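Posted 9/4/26
By Tormod Lundgren, Participant Recruitment, Solberg

Call for Participants: Block Sorting and Tidying Study

Solberg invites adults to take part in a study of how people put away small objects. The study is carried out at our Bivcombe site and concerns one ordinary activity, the sorting of toy building bricks from a tabletop into open plastic bins. Applications are welcome from parents, classroom aides, childcare workers, and anyone else who is comfortable doing careful, repetitive work with their hands.

No previous experience is needed. Participants must be 18 or older, able to sit or stand at a table for the length of a session, and able to tell red, blue, and green apart without difficulty. Applicants who use glasses or contact lenses should bring them. Written instructions are provided in English in large print.

The materials are studded plastic bricks in several colors and three bins, one black, one yellow, and one green, placed side by side on a marble-patterned tabletop.
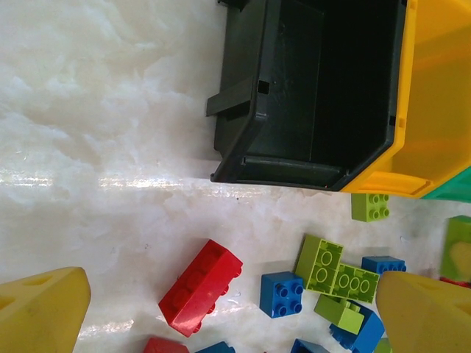
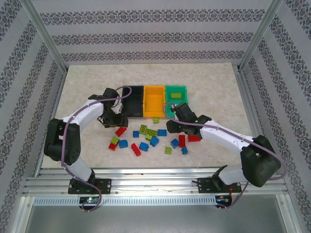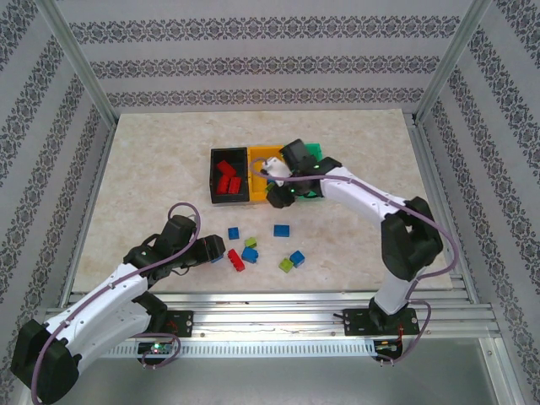

Each participant attends five sessions. At the start of a session, the coordinator reads out the rule for that day. Under one rule, bricks are sorted by color and each color is assigned to a bin. Under another, they are sorted by size, and color is to be disregarded. A third rule leaves the choice to the participant, who is asked to explain it afterward in a short written statement. Bricks may be picked up one at a time or by the handful unless the rule states otherwise. There is no penalty for slowness, and participants are not ranked against one another.

Participants will also be asked to complete a questionnaire on how toys, tools, and household items are stored in their own homes. Answers are kept separate from names and are used only for this study.

Those who complete all sessions will receive a payment of $900. Participants who withdraw early will be paid for the sessions attended. Parking at the Bivcombe site is free of charge, and the sorting room can be reached without stairs.

There are 11 places available. To apply, send a letter of no more than one page to the Recruitment Office, Solberg, Bivcombe, stating your age, your usual daytime availability, and any needs regarding seating or table height. Please mark the envelope "Block Sorting." Current employees of Solberg and members of their households are not eligible. Persons who took part in the storage survey held in March may apply again.

All applicants will receive a written reply.

Comments

marlow_k: Is it possible to do two sessions in one day? I would be driving in from Gasard.

T. Lundgren: Sessions are held on separate days. Please mention the distance in your letter and we will try to offer suitable times.

Dee R.: I do this every evening for free with a four year old. Letter is in the mail!

pennyw: Can my sister and I both apply if we live at the same address?

T. Lundgren: Yes. Please send separate letters.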